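Pleller 口述菜谱语料 说明文件

写在前面

欢迎来到 Pleller。这份说明写得有点长,请您泡杯茶慢慢看,赶时间的话直接跳到“文件结构”那一节也没关系。Pleller 是一个收录家常菜口述菜谱的文字语料,内容全部来自家里做饭的人自己讲述,再由我们逐句转写、校对、标注。它最早只是 Archana Saxena 电脑里的一个文件夹,放着她母亲和几位姨妈讲怎么做豆子汤的录音稿,后来朋友们你一份我一份地往里加,慢慢就成了现在这个样子。

我们一直觉得,书上的菜谱和灶台边讲出来的菜谱是两种东西。书上写“盐 5 克”,厨房里的人会说“盐你看着放,手一捏,别捏太满”。讲的人会跑题,会忽然想起某年过节把锅烧穿了,会在讲完之后又补一句“哎呀忘了说,蒜要先放”。这些在 Pleller 里都尽量保留了原样,顺序也没有替讲述人重新理过。

语料概况

当前版本共收录 994 篇口述稿,出自 467 位讲述人。有的讲述人只讲了一道菜,有的讲得兴起,一个下午能讲完一整本。单篇长度差别很大,最短的只有几句话(一碗酱油拌饭,确实也没什么可多说的),最长的一篇是炖菜,讲了小半天,光是挑锅就讲了好几页。

语言以中文为主,另有一部分西班牙语和印地语的稿子,都附了中文译文。方言稿单独标了 dialect 字段,转写时按发音选了通行的写法,拿不准的字后面有问号,请不要顺手删掉,那是 Hugo Figueroa 一个一个标上去的,他还打算继续查。

文件结构

recipes/ 口述稿正文,每篇一个文本文件,UTF-8 编码
meta.csv 每篇的基本信息:编号、菜名、讲述年份、语言、方言、转写人
units.csv 民间计量用语对照表
notes/ 校对过程中留下的讨论,没有整理过,文风比较随意
splits/ 训练、验证、测试三份编号清单

文件名就是稿件编号,不含菜名。早先的版本用菜名做文件名,结果“红烧肉”一下子撞了好多篇,后面拖着一长串后缀,实在没法看,只好全部改掉。如果您手上还有旧版的引用,notes/ 里有一份新旧编号对照。

关于计量用语

units.csv 是整个语料里我们最疼爱的部分,共有 3000 条。“一小撮”“两指宽”“没过手背”“碗底薄薄一层”,凡是讲述人用过的量法都登记在里面,并注明出自哪一篇。其中 900 条附有换算参考值,是 Encarnación Aranda 用自家厨房秤称出来的。每条她都称了好几遍,取中间的那个数。剩下的条目没有参考值,对应的列留空,留空的意思是没有称过,请别当成零来处理,我们收到过两次这样的报错了。

同一个词在不同人嘴里可能差得很远。“一勺”有时是喝汤的勺,有时是盛饭的勺,表里按讲述人分开登记,没有合并。要合并的话,建议先读一读 notes/ 里关于“勺”的那一长篇讨论,吵得相当热闹,最后也没吵出结果来。

转写与校对

每篇稿子至少经过两个人的手,一人听写,一人对着录音复核。复核主要看三样:数字有没有听错,食材名有没有写成同音的别的东西,以及讲述人中途改口的地方有没有照实留下。改口用斜杠表示,比如“放三个/不对四个鸡蛋”。笑声、锅盖声、孩子来敲门,一律写在方括号里。有人建议把这些清理干净,我们商量过以后还是决定留着,需要干净文本的朋友可以用 scripts/ 里的 strip_brackets 脚本,一行命令的事。

Esperanza Echevarría 负责西班牙语部分的复核。她对“sofrito”的译法很有主见,前后改过好几次,现在统一译作“底料慢炒”。旧稿里若还有别的译法,欢迎告诉我们。
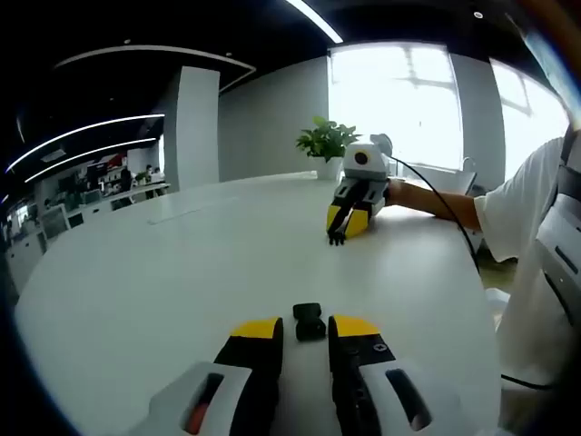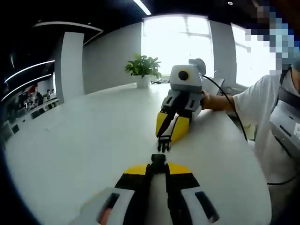
两图均为桌面上的手持夹爪,黑色手指带黄色部分。

已知的问题

地域分布不均匀。讲述人大多是熟人介绍熟人来的,所以沿海的菜多,内陆的菜少,面食尤其不够。甜点也少,问起来大家常说“那个照着包装袋做就行了”。

时间信息不可靠。meta.csv 里的年份是讲述的年份,跟这道菜在那家人手里传了多久没有关系。讲述人自己提到的“我奶奶那时候”都留在正文里,没有另外抽成字段。

少数稿子缺了结尾,录音设备没电了,或者讲述人起身去看锅,回来就讲起了别的菜。这类稿件在 meta.csv 里标了 partial。请千万不要替他们把结尾补上,尤其是涉及火候和烧煮时间的地方,缺了就让它缺着。

不适合的用途

口述稿没有做过食品安全方面的审核。里面有些保存方法和腌制方法是老习惯,请勿直接拿来给别人做指导。也请不要把它当作营养数据来用,我们没有算过热量,也不打算算。过敏原同样没有标注,有些人讲菜的时候根本不会提最后撒的那把花生碎。

讲述人的姓名都已替换成编号,正文里提到的亲戚称谓保留,地名只保留到县市一级。如果您在哪篇里发现了能认出具体人家的内容,请写信给 Inmaculada Soler,她会先把那一篇撤下来,再去跟讲述人商量。

版本与更新

八月的更新补进了一批腌菜和泡菜,顺带修正了 units.csv 里“坛”和“罐”混用的条目。接下来想做的是把汤类的步骤标注补齐,标注规范的草稿放在 notes/ 里,有兴趣的朋友请尽管批注,写长一点也没关系,我们几个都爱看长信。

参与进来

想投稿的话,请先征得讲述人同意,同意书的样本在 forms/ 文件夹里,有中文和西班牙语两种。录音用手机就可以,放得离灶台远一点,油锅的声音比人声大得多。转写不必求快,听不清的地方写“[听不清]”就好,复核的人会再听一遍。寄来的稿子我们都会回信,晚上九点以后回得最快,那会儿家里的碗都洗完了。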